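Kusitz singt wieder – und wie!

Kusitz. Wer in den letzten Wochen nach Feierabend am alten Güterschuppen vorbeikam, hat es längst gehört: Der Chor Lindale probt, und zwar bei offenen Fenstern. Im April steht das große Frühlingskonzert an, und was die Sängerinnen und Sänger dafür auf die Beine stellen, ist wirklich eine Freude. 90 Stimmen werden auf der Bühne stehen, so viele wie noch nie seit der Gründung. Das Programm reicht von flämischen Madrigalen bis zu einem brandneuen Stück, das Karlijn Jacobs eigens für den Abend geschrieben hat und das »Umeck« heißt, nach dem kleinen Weiler hinter dem Mühlbach.
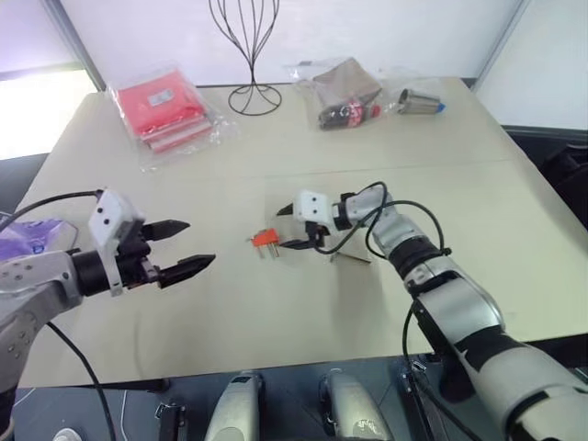
Heller Tisch mit Naht, links am Rand eine violette Packung.

Die Leitung liegt wieder bei Hilde De Haan, und sie hat sich einiges vorgenommen. Das neue Stück ist siebenstimmig, dauert eine knappe Viertelstunde und verlangt vor allem den Altstimmen viel ab (endlich einmal, hört man aus dem Alt!). Gesungen wird teils auf Niederländisch, teils in der hiesigen Mundart, und die Stelle, an der beide Sprachen übereinanderliegen, sorgte schon bei der ersten Durchlaufprobe für Gänsehaut. Am Klavier sitzt Oluwaseun Nwosu, der außerdem zwei eigene Bearbeitungen alter Wanderlieder beisteuert. Eine davon beginnt ganz leise mit den Männerstimmen, und dann kommt der Sopran dazu – einfach herrlich.

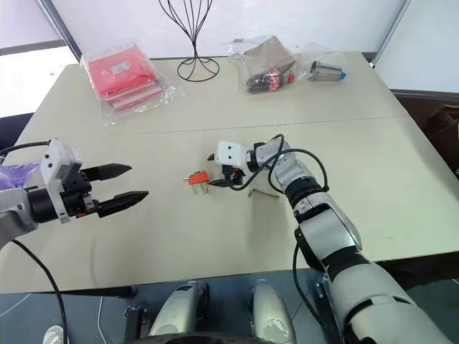
Zwei Tischteile, aneinandergeschoben.

Neu ist in diesem Jahr das offene Singen vor dem Konzert. Ab 17 Uhr dürfen alle mitmachen, Noten liegen aus, Vorkenntnisse braucht es keine. Geübt werden drei Kanons und der Refrain der Zugabe, den das Publikum am Abend dann mitsingen soll. Das Konzert selbst beginnt um 19.30 Uhr. Der Saal fasst 198 Plätze, und die Karten gibt es ab sofort in der Buchhandlung Van den Broek am Markt. Kinder haben freien Eintritt, brauchen aber trotzdem eine Platzkarte. Wer nur das offene Singen besuchen möchte, kommt ohne Karte hinein.

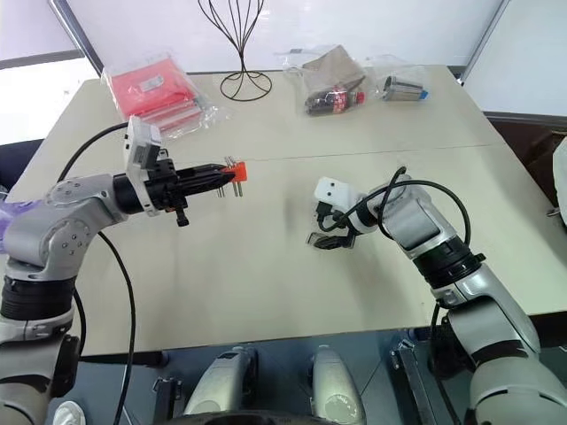

Raghda Qudah freut sich vor allem auf die Kanons. Sie habe seit der Schulzeit nicht mehr im Chor gesungen, schreibt sie, und beim letzten Konzert schon in der Pause überlegt, ob sie sich im Alt anmelden solle. Diesmal wolle sie um 17 Uhr in der ersten Reihe stehen und ihre beiden Nachbarinnen gleich mitbringen. Eine Bitte hat sie auch: Die Wanderlieder möge man doch bitte als Zugabe wiederholen.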